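In defence of the open clothes rail

I have owned four wardrobes in my life and I can't say I was fond of any of them. The first came with a rented room and smelled of somebody else's shoes. The second was a wedding present, very handsome, and it took up so much of the bedroom that we had to edge round it sideways. The last one went down the stairs in pieces on a Monday in June, and what stands in its place is a plain metal rail, the sort you see at jumble sales. My sister thinks I have let myself go. I think it's the best thing I've done to the house since the back door was moved.

My case for the rail is a simple one, and it has to do with seeing. A wardrobe has doors, and behind doors things pile up. I used to open mine, push my arm in up to the elbow, and come out with whichever of my three usual jumpers was nearest. There were clothes at the far end I hadn't worn since we lived in Rutcombe (a green corduroy skirt, for one, which I'd have sworn I had given to the church sale). On a rail there is no far end. You walk past it with your tea in the morning and everything you own is looking back at you, and if you don't like the look of something you find out quite quickly.

Bevan Tapsell, who taught evening classes in mending when such things were still put on at the library, used to tell us that a garment you can't see is a garment you don't own. I argued with him at the time, as I argued with him over most things, darning wool included. I've come round on this one. I still think he was wrong on the wool.

Now, people will say that a rail looks untidy, and I won't pretend they haven't a point. It does if you overfill it. My own rule is to keep a bare hanger or two on the bar at all times, and I'm strict with myself over it, stricter than I am over biscuits. A spare hanger means there's a home ready for whatever comes off the airer, and it means you can slide things along without everything bunching up and creasing its neighbour. When the last one gets used, something has to go, and I usually know what before I've even looked.

As for the hangers themselves, I've tried the padded satin ones, the cedar ones and the dreadful wire ones from the dry cleaner's, and I have gone back to ordinary white plastic. They're light, they wipe clean, and a dark bar shows them up nicely when you're half awake and feeling for one.

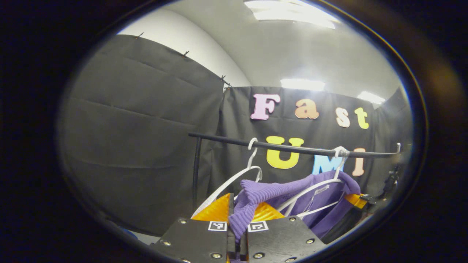
The trouble with jumpers

I know, I know. You are not supposed to hang knitwear. I've had letters about it before, one of them two sides long, and I agree with nearly all of it. A heavy wool jumper left on a hanger all winter will grow at the hem and sprout those little points at the shoulders that make you look as if you've forgotten to take the hanger out. Anything thick or precious of mine gets folded and goes in the drawer.

But a lightish ribbed knit, something in lavender, say, that you put on twice a week from March to May, is another matter altogether. It's never on the hanger long enough to come to harm. Fold it away and you'll forget it, and to my mind a forgotten jumper is a sadder thing than a slightly stretched one. I would rather wear mine out by wearing them.

There are ways of being kind to it. Feed the hanger up from the bottom, please, and don't drag the neck over the hook end, because that's how necks go baggy. Settle the shoulder seams along the arms of the hanger before you let go. Then take hold of each sleeve and draw it down gently so it isn't caught up behind the body, and give the cuff a small tidy while you're there. If it still looks heavy, fold it in half lengthways and drape it over the hanger instead, with the sleeves over the top. That takes the weight off the shoulders and it's how I do all mine in the damp months.

I do this last thing on a Sunday evening with the wireless on, and I've grown fond of the job. My husband has started hanging up his own cardigan, too, though he will put it on back to front.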